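Fiction | Short Reads

The Red Mug

The house in Prarkby had to be empty by November, and my sister and I split it by rooms. She took the upstairs. I took the kitchen, the porch and the shed.

Our mother had owned six of everything. Six plates, six bowls, six forks with the same dent near the handle from a drawer that never closed right. The mugs were the exception. She had bought those one at a time, and no two matched. I wrapped them in newspaper and put them in a box from the Bumham grocery store, and when I got to the red one I didn't wrap it. I set it on the table and went on with the plates.

The table was going too. A couple from Ekden had answered the ad and were coming at the end of the week with a truck. I had told them there was a burn mark on the underside, where my father once set a lamp on the floor and forgot it. They said they didn't plan to look at the underside.

In the drawer with the string and the dead batteries I found one of our blocks. There had been a whole bag of them, all colors, and we used to build walls across the table while she cooked. This one was a red cube. I put it out by the mug and called up the stairs to ask my sister if she wanted it.

"Wanted what?" she said.

"A block."

"One block?"

I said yes, one. She didn't answer, and I could hear her pulling tape off the roll.
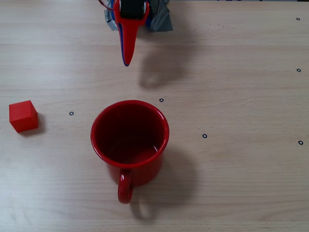

PRARKBY, 2025-08-10

Dear Aunt,

The kitchen is done. You asked what was left, so I will tell you. The pans went to the church. The good knives are with my sister, who cooks more than I do. The table is sold and I got what I asked for it.

I kept the red mug. You may remember it, because you were there when she bought it, at the market the summer of 2000. She always said you talked her out of the green one. She drank from it every morning for the next 20 years and complained that it was too heavy.

I kept a block too. My sister came down in the end and looked at it, and then she asked if I had found any more. I hadn't. We went through the drawer again, and the shed, and behind the radiator — nothing. She said I should hang on to it and she would take it at Christmas, and then we could trade it back and forth. I said that was a lot of trouble for one block. She said it was 2 hours in the car and she was making the drive anyway.

The key is with the agent. If you want the rosebush, you should come before the ground gets hard.

Write when you can.

More short fiction
The Jabłońska Bakery
A Ladder in the Orchard
Last Bus to Ekden
What the Tenants Left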